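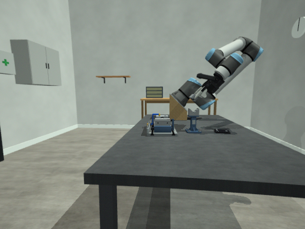 Robot arm on a wooden wedge mount, far end of a gray table (render).

Home | Miniatures | Visits | Supplies | Contact

Visit report: Londska miniature garden works, July

Londska makes resin and cement ornaments for miniature gardens: cottages, bridges, wells, fences and path sets. The works opens to the public once a year. The tour began at 10:30 a.m. and followed the production order, with a stop at the seconds shop.

Masters

New designs start as hand-carved masters. Houses are carved in Trakwood, a dense board with very little grain, and the stonework is pressed in clay and glued on afterward. A master for a cottage with a separate roof takes two to three weeks. Doors and shutters are carved as separate parts, so one house body can be sold in several versions. The master shelf has 944 numbered entries, though many of the older ones are retired.

Molds

Silicone is brushed on in thin coats, then backed with a rigid shell. The shell system is called Skelteck in the works and is made on site from glass cloth and plaster. A mold is good for 100 pours in cement. Resin is harder on the silicone and wears out the sharp corners first, usually at the window bars. I asked whether worn molds are patched. They are not. The shell is kept and a new skin is brushed inside it.

Casting

Cement pieces are poured in the morning and left in the mold overnight. The mix is fine sand, white cement and a plasticizer, with pigment added to the dry powder. Pigment in the body matters for outdoor pieces, as chips then show the same color underneath. Resin pieces are poured in a second room with extraction and come out of the mold in under an hour.

The Tôn range, a stilt house with a raised deck and a separate ladder, is resin only. The stilts were tried in cement and broke during unmolding. Each stilt now has a steel pin that extends below the foot and goes into the soil. The pins looked short to me for loose potting mix. A longer set is sold separately.

Finishing

Flash is removed with knives and a small drum sander. Painting is by hand in three passes: base coat, dark wash, dry brush. Outdoor pieces then get a matte sealer, which needs renewing every second spring. Almost 4000 pieces leave the paint room in a month, with path stones making up the largest share.

Seconds shop

Seconds are sorted by fault. Color faults are good value. I would avoid anything on the hairline crack shelf if it will stand out over winter. I bought a cement well (item 2442, roof tile missing) and two bags of mixed stepping stones. The stones vary in thickness and will need bedding on sand to sit level.

Practical notes

Parking is on grass. The mold room is up a flight of stairs, with no elevator. Tours last 90 minutes and the shop takes cards. Wear old shoes, as the sanding area is dusty.

7 comments | 12 shares

Previous visit | Next visit | Back to top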